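Drevham Stakidance shelving unit: long-term review

The Stakidance is Drevham's five-shelf boltless unit for garages, sheds and utility rooms. I bought one at full price and have now had it in the garage for 19 months, long enough to say something useful about it.

It comes flat in a single carton, which is heavy enough that two people should carry it. Inside are eight half-length uprights, the beams, five boards, a bag of plastic feet and a sheet of drawings with no words on it. The drawings are clear apart from step four, where the beam lips are shown facing outwards. They should face in, or the boards have nothing to sit on. I built the bottom half the wrong way and had to knock it apart again.

Assembly needs a rubber mallet and a flat floor. The tabs on the beams drop into keyhole slots and tighten as you hit them. Start all four corners of a shelf by hand before striking any of them. Once up, the unit is 162 cm tall with the feet on, so it fits under a low window or a sloping roof where the taller ones won't go.

The paint is a dull grey and thin at the slot edges. Mine has surface rust in two places near the floor, after a winter with the garage door not sealing properly. The boards are plain chipboard with raw edges. They swell if they get wet. I put a strip of tape round the lowest one in May last year and it has stayed flat.

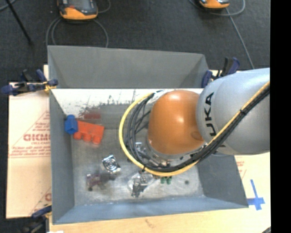 Mine doesn't sag, but a reply to my first short write-up put the opposite case. Girard had loaded the middle shelf with paint tins, all pushed to the front, and the beam had bowed enough to show a gap under the board. Drevham sent a new beam without arguing, and spreading the tins out front to back cured it. The rating on the carton is 110 kg a shelf, evenly spread, and the last two words matter. My heaviest shelf holds tile boxes and a bench grinder and is well under that.

Shelf spacing can be changed in small steps, though in practice you won't do it often. After a few months the tabs bind in the slots and the mallet work is harder going up than coming down. Decide what is going where before you build it.

Compared with the Nusano unit I had before, the Stakidance is stiffer side to side and worse at the feet. The Nusano had screw-in feet you could level. These are push-on caps, and on my sloping floor I have a piece of slate under one corner. There is a wall bracket in the bag but no fixing for it, so buy a plug and screw to suit your wall and use it.

Good: quick to put up, stiff, sensible height.
Bad: raw board edges, thin paint, poor feet.

I would buy it again for a dry room. For a damp shed I would pay more for galvanised.

Comments

pinkgravel: Does the top shelf have a lip? Worried about jars.
Reply from the author: No, the board sits flush with the beams.

tomorrowshed: Same rust at the bottom here. Wire brush and a dab of metal paint sorted it.

Hallbeck2: Step four got me as well.

Related reviews
Nusano four-shelf unit, one year on
Rubber mallets under a tenner
Stacking crates with lids
Garage door seals compared

Contact | Copyright 2022 | Back to top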